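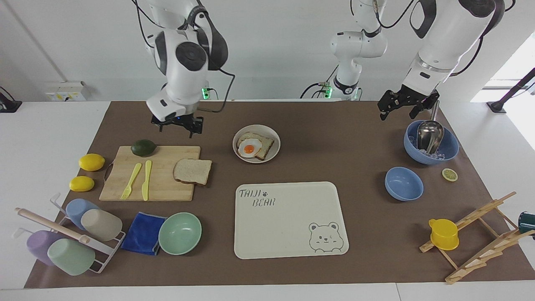

Home Kitchen Table Storage Reviews Archive

Last updated 12/10/18

Bamboo board, bear tray, plastic cutlery: three months of breakfast

I eat breakfast at home because the café under my apartment in Remham charges six dollars for avocado toast and then looks at you until you tip. Doing it yourself takes a board, something to cut with, something to carry it on and a plate. I have now lived with one of each for three months, which is longer than most reviewers spend with a cutting board, and probably longer than anyone should spend thinking about one.

The board first. It's a rectangular bamboo board with a dark loop on one end for hanging. I don't own a hook. I bought a hook for it, the hook came out of the wall along with a disc of plaster, and so the board leans behind the toaster like everybody else's. The loop still earns its keep as a thing to grab when you're carrying bread crumbs to the sink.

As a surface it's good. Bamboo is hard, and if you have a knife you love you'll want to keep it away from here, but for lemons, bread and the daily avocado it does fine. There's room for the avocado to sit at the far side while you work on the bread at the other end, and that's about all the mise en place I can manage before coffee. Oil it. I went the first month without, and the surface got fuzzy where I kept slicing citrus. A little mineral oil and an evening of leaving it alone put that right. Lemons, by the way, roll. Put them beside the board and accept that you'll be picking one off the floor now and then.

Now the plastic cutlery. Mine is pale yellow, fork and matching knife, and it came from a drawer bin at Wieczorek, the housewares place on the corner of my sister's street. I had low expectations and they were met. The knife will spread butter. It will go through a ripe avocado, provided somebody else has dealt with the skin. It will not slice a lemon, though it will bruise one badly enough that you get some juice. The fork is better. It mashes well, it doesn't scratch the plate, and you can hand it to a four-year-old without giving a speech. For a kid's place setting or a picnic, sure. For toast with any backbone to it, get a real knife out.

My neighbor Tekle Tefera disagrees with me about this. He has used the same kind of set at his desk in the Stonell building for years and says the trick is to saw gently and talk to it. I have watched him eat a fried egg this way. It took him a while.

Which brings me to the tray, and I'll admit I've been saving it. Cream-colored, rectangular, rounded corners, with TAIJI BEAR in gray hand lettering up in one corner and a little paw print between the words. In the opposite corner there's a line drawing of the bear himself, round ears, eyes closed, very pleased about something. I don't know what a bear knows about tai chi. I do know he's calmer than I am at that hour.

I bought it for the bear and I'd be lying if I gave you another reason. In use, it's a light tray for light jobs. It's the right home for a slice of bread and some cut fruit. Put anything saucy in it and the bear goes under, and then you feel bad. Avocado left on it overnight gave me a faint green patch over one ear that took baking soda and some patience to shift. I now rinse it right away, a courtesy I don't extend to any of my other dishes.

The plate is a round white plate. An egg on toast looks good on it — the yolk does most of the work. You have one already. Moving on.

If you're spending money, spend it on the board, and skip the bamboo wipes they try to sell you with it at Drekesetti, which smelled like a new shower curtain. Get the tray if you like the bear. If you don't like the bear, a saucer does the same job, and I'm not sure we'd get along. The cutlery you can leave in the bin at Wieczorek unless you're feeding small children or Tekle.

Board: buy it, oil it.
Tray: buy it, rinse it.
Fork: fine.
Knife: no.

I still haven't fixed the plaster.

Contact | All text copyright the author | Back to top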